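Foro del Club de Robótica Gavska » Proyectos de curso » Manipulación
Tema: Meter y sacar bloques de la olla, calibración mano-ojo y criterios de puntuación

dlt_reyes escribió:
Abro hilo aparte porque en el de compras se estaba perdiendo. Estado del módulo de cocina para el torneo Sudlow: el agarre en mesa plana sale bien, la olla no. El planificador Anghel devuelve trayectorias válidas, pero la muñeca llega con poca holgura respecto al borde. Grabamos 30 episodios teleoperados y quiero acordar qué se cuenta como éxito antes de grabar más.

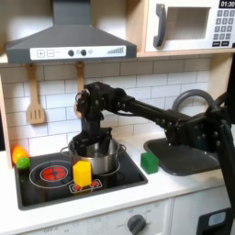 El problema que veo es de orientación de la pinza. Si la aproximación no es casi vertical, un dedo toca el borde antes que el otro. Con la pinza apuntando hacia abajo dentro de la olla, como ahí, el margen lateral depende solo de la apertura. Además el prisma amarillo está de pie justo delante de la olla, y una retirada frontal baja se lo lleva por delante. Propongo retirada vertical obligatoria y luego giro.

mvk_81 escribió:
En desacuerdo con lo de obligatoria. La retirada vertical nos deja el codo cerca del límite articular. Prefiero fijar un punto intermedio a 40 mm sobre el borde y que el planificador decida el resto. 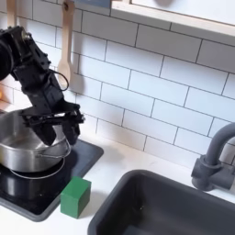

Última modificación: viernes, 4 de octubre de 2019

Añado otra vista. Con la pinza inclinada los dos dedos no trabajan a la misma altura: uno queda hacia el borde derecho y el otro hacia el interior. Para un cubo como el verde que está en la encimera puede valer; para el prisma, lo dudo. Otra cosa: el bucle de cable que sale del brazo queda por delante de los azulejos, a la altura de la espátula. Habría que sujetarlo con otra brida antes de mover más rápido.

dlt_reyes escribió:
Lo del cable, de acuerdo. Lo del punto intermedio me sirve si queda escrito en el fichero de configuración y no en el script de cada uno. ¿Quién tiene la última calibración? La de la carpeta Ultis da un error en Z que no cuadra con lo que medí el martes.

tornillo_m3 escribió:
La de Ultis es anterior al cambio de dedos, no la uséis. Repetid con 900 muestras y descartad las de muñeca extendida. Para comprobar Z basta con llevar las puntas al disco rojo de la placa, parar justo encima y comparar la lectura con la galga. El centro es un círculo negro pequeño donde se cruzan las líneas, así que XY sale de paso.

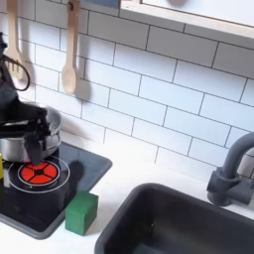 Satish Agarwal

Sobre la puntuación: yo contaría como éxito que el bloque quede dentro de la olla con la pinza ya fuera y abierta. Si la olla se desplaza, medio punto. Arrastrar otro objeto, cero. El límite de 30 segundos por intento lo mantendría, aunque mvk_81 lo quiera subir. En cuanto a la comprobación de Z, ojo con las sombras: la del brazo cae a la derecha del disco y el detector por color la confunde con parte de la placa. Mejor umbral en saturación que en brillo.

mvk_81 escribió:
Medio punto por mover la olla me parece generoso. ¿Cuánto es «desplazarse»? Sin una tolerancia escrita vamos a discutir cada intento.

dlt_reyes escribió:
Tolerancia: que la base no se salga del anillo del quemador. Lo paso al documento de reglas esta noche y subo también la configuración con el punto intermedio. tornillo_m3, cuando tengas la calibración nueva, ponla en la raíz del repositorio y borra la vieja.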